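Clear bins for small bits - labels or no labels?

I'm sorting odds and ends into clear plastic bins stood side by side at the back of a white table. Do I still need labels if I can see in?

Posted March 22, 2025

Reginald Park
I'd label them - small parts look much the same through plastic. Put the label on the front, low down, so it doesn't hide what's inside.

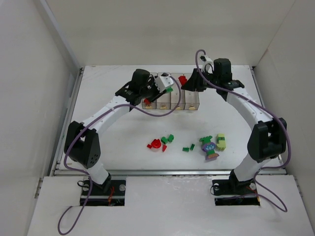
Leave a bit of room at the top of each bin too, or things spill when you reach in.

Flarkum
no labels here, never bothered

Grason
Masking tape and a pen. Peels off when you change your mind.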